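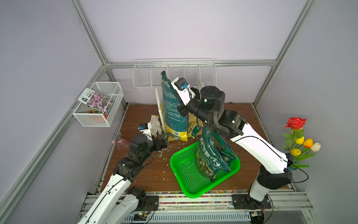
**What happens if the gripper loses power while it's holding something?**

The fingers stay where they were. A spring brake in the Cimby grip module closes as soon as the supply drops, and it keeps holding until you release it by hand with the small key that ships in the box.

## Cimby grip module, revised brake (update of December 3, 2021)

If you bought one of our earlier modules, please read this part with a cup of coffee, as it matters. In May we began hearing from customers whose grippers had opened by themselves after a brownout, and one good-sized bag of soil came down on a bench in Prarkon — no one was hurt, we're very glad to say, but it was a mess and it was our fault. We traced it to a brake spring from one batch of 1,504 pieces, which went soft after long days of lifting. Of the modules returned to us so far, 67 had the weak spring.

The new spring is made for us by Kaneko, and every module now spends 16 hours on the test stand with the power being cut over and over before we pack it.

**Do I need to send mine back?** Look at the serial number under the cable clip. If it starts with a 9, stop lifting with it, please, and write to the Batetti service desk. We'll mail you a replacement first, so you can use the same box for the old one.

Fits left and right arms. Release key and two screws included.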